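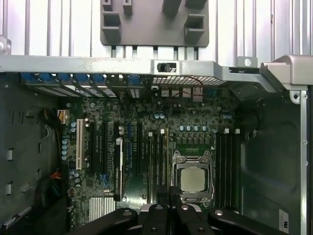 Why Do Soccer Rumors Get It Wrong So Often?

Home | Sports | Science | Money | Ask Us

By Habibur Seneviratne
January 9, 2022

It's January, so the transfer window is open in a lot of countries. That means your feed is full of headlines like "STAR STRIKER SET FOR SHOCK MOVE!" Should you believe them? Mostly, no. Let's look at why.

First, what is a transfer?

A soccer player signs a contract with a club. The contract says how long the player will stay and how much he or she gets paid. If another club wants that player before the contract ends, it usually has to pay the first club. That payment is called a transfer fee. Clubs can only sign players from each other at certain times of the year, and those times are called windows.

A real transfer has a lot of boring steps. The two clubs have to agree on a price. The player has to agree on pay. A doctor checks the player's knees and heart and so on. Then people sign papers. If any one of those steps goes wrong, there is no transfer, even if a website told you it was a "done deal" on Tuesday.

So where do rumors come from?

Some come from reporters who make phone calls and check what they hear. Good for them. Plenty of others come from somebody who wants something.

Think about an agent. An agent is a person who helps a player get contracts. Say there is a winger named Lollex, and his agent wants his club to pay him more. The agent might whisper to a reporter, "You know, Yammine United really like Lollex." Maybe they do like him. Maybe they have never talked about him at all! Either way, fans of his own club get nervous, and the club may offer him more money to stay.

Clubs whisper too. A club that wants to sell a player would love you to think that three other clubs are fighting over him. It makes the price go up. You may have tried this yourself with a trading card.

And websites get paid when people look at their ads. A page that says "Nothing happened today" doesn't get many clicks.

Watch the sneaky words

Rumor writers are careful. Read this sentence: "Flemeck City are believed to be considering a move for Lollex."

Believed by whom? It doesn't say. And what does "considering" mean? I am considering getting a horse. I am not going to get a horse. The sentence can never really be proved wrong, and that should make you suspicious.

Other words to watch for are "linked with," "monitoring," "could," "eyeing" and my least favorite, "sources say." A source is a person who gave the reporter information. Sometimes there is a good reason to keep a source's name secret. But you are allowed to wonder who it is and what they want.

A question mark at the end of a headline is another clue. "Is Lollex leaving?" is not news. The writer is asking you.

I kept score

Last June I wrote down every transfer rumor I read about my own club. I ended up with 76 of them. By the time the window closed, 13 had come true. Another 30 were about players who signed new contracts and stayed right where they were.

Is that a proper experiment? No. I only looked at one club, and I may have missed some. Other clubs might do better or worse. You should be as fussy about my numbers as I am about the rumors. Better still, keep your own list. Write down the date, the player, the club and where you read it. Then check when the window shuts.

What counts as proof?

Look for an announcement from the club itself, on its own website or its own account. Check the account name slowly, letter by letter, as fake ones can look very close to the real thing. A picture of a player in a new shirt isn't enough, and neither is somebody's cousin seeing him at the airport.

Ten websites saying the same thing isn't proof either. Click on them and you may find that all ten copied it from the same place.

You can still enjoy rumors. Arguing about them at lunch is fun, and I do it too. Just don't spend your allowance on the shirt yet.

More from Sports
What does a goalkeeping coach do all day?
Why the offside rule gives everyone a headache
Clado Rovers and the longest penalty shootout
Can a team really have "momentum"?

We use cookies to remember your settings. Ask a grown-up before you change them. Accept | Settings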